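The Gauge at Brornside
Filed 17 September 2022

The river gauge at Brornside consists of a concrete well, a float, a counterweight and a pen that draws on a paper drum. The drum turns once in 8 days. The keeper is required to change the paper before the line meets itself, and to write the level in the book each morning in ink.

I held the post for 21 years. The keeper before me left the book, a key and a tin of pen nibs. He also left a note stating that the well read 4 millimeters high and that the error should be left alone. I checked it against the staff on the bridge pier. The note was correct, and I left the error alone.

In June the Misska water district informed me by letter that the gauge would be retired. A pressure sensor made by Zadico would be fixed to the pier and would report to the district office every quarter hour. The letter asked for the book, the key and the remaining paper. It did not mention the error. 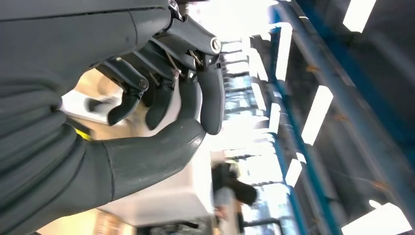
The Second Line

The matter of the second line should be recorded. On certain nights the pen drew two traces. The upper followed the river. The lower ran beneath it, fainter, and followed something else. It rose when the river fell. It held steady through the spring flood, when the upper line went off the top of the paper and had to be drawn in by hand.

I replaced the nib. I cleaned the pulley and weighed the counterweight, which was within tolerance. The second line continued. Over the length of my service it appeared on 59 sheets, and I marked each with a small cross in the lower corner. The district returned none of them with a question.

The mill at Talebi, upstream, had a gauge of the same pattern until it was pulled out. I went there once to read its old sheets, which were stored flat in a drawer in the pump house. Eleven had crosses in the corner, in another hand. I laid tracing paper over the best of them and brought the tracing home. When I set it against my own sheets, the lower lines agreed along their whole length. The upper lines did not agree anywhere.

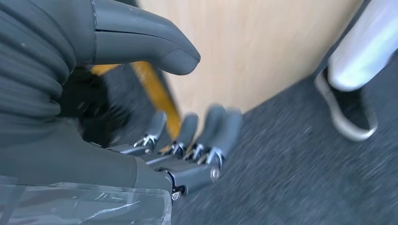 Gray thumb and ribbed sleeve, close view.

On the last morning I read the staff, then the float, and entered both in the book. The difference was 4 millimeters. I lifted the pen from the drum and locked the arm in its rest. The sensor on the pier had already been sending for a week.

I packed the sheets in date order. The marked ones went in with the others. Under the final entry I wrote that the well reads high and that the error should be left alone, and then I carried the box up to the road.

The paper on the drum I removed last. The upper line stopped where I had lifted the pen. The lower line went on for the width of two fingers past it.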